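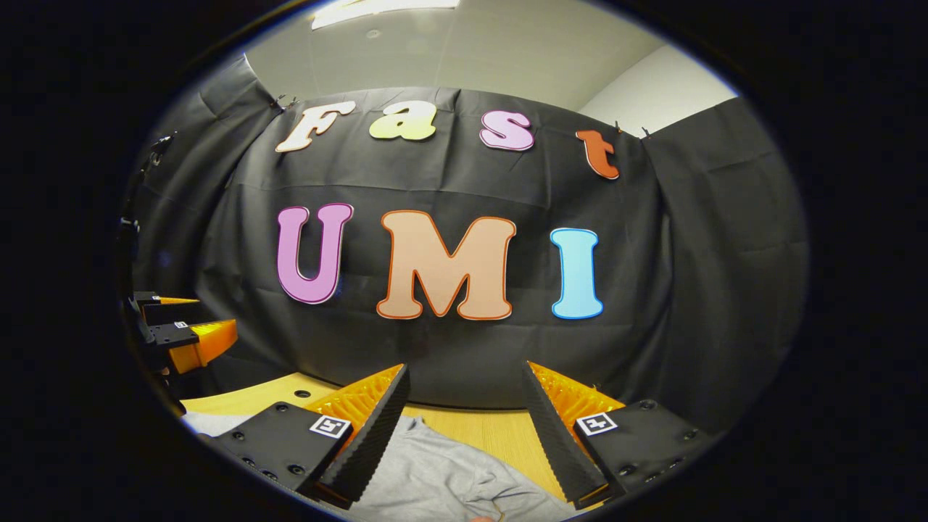
my cut-out letters always curl by the second day, what are you all doing differently? asked one reply to my last post, and I have so many thoughts that it's getting its own thread!

Posts > Paper & Scissors > Big letters

Search posts Search Clear

Okay so first, the curling. I used to cut from thin colored paper and it flopped within hours. Now I glue two sheets together and leave them under a stack of cookbooks overnight. Huge change. They stay flat for weeks.

12 shares 10 comments

Second thing – outlines!! Cut each letter, lay it on another color, trace a bit wider, cut again. Pink on dark magenta is my favorite pair right now, and a peach M with a bright orange edge makes me happy every time I walk past it. Light blue with deeper blue is lovely too.

Backdrop: black cloth. I tried white first (an old bedsheet) and the pale letters just vanished. On black even a cream F stands right out. I don't iron it anymore, a few soft folds look nice and the colors do all the work.

23 comments

Hanging it: small clips along the top edge. Tape let go on me at 6 in the morning and I thought the house was coming down. Clips every time now.

Isa asked about size. I go smaller for lowercase and really chunky for the capitals, so "Fast" goes on top and "UMI" gets the big fat letters underneath. Draw them on scrap first and hold them up from across the room. If you can read them while squinting, you're good.

Pinning order, for whoever wanted it: middle letter of the row first, then work outward. I started at the left for years and ran out of cloth so often. Once I had to squash a whole last word up against the side – it looked like it was trying to leave.

60 shares

Oh, and keep the leftover outline colors! I have a shoebox of strips from December and they've turned into bookmarks, gift tags and one very small bunting for a shelf.

Next up is numbers. The 8 is giving me trouble, those two little holes are a pain to cut out. If you've got a trick for the insides, please send it over, I'm cutting again tonight.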